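Search this wiki
Go — Search — Random page

Progress report to the Zestitberg humor fund, January

The Rurnier joke wiki now holds 600 pages. I would not call all of them funny. Sader asked for growth and got it, mostly as stubs about haunted turnips and a war between two spoons. Eight pages were good enough to feature — two of those are really the same page with the hats changed.

The Lengyel merger was supposed to bring in new writers. So far it has brought in duplicate templates and a long argument over whether the Duke of Gravy is dead. 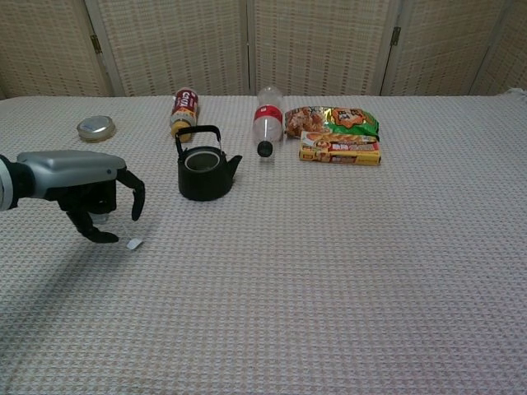 2 min read

We still want the second payment, though I doubt a caption contest will fix the writing. Deleting the weakest stubs might, and that starts Wednesday.

Recent pages
Duke of Gravy (disputed)
Spoon War
Turnip, Haunted
How to Lose a Hat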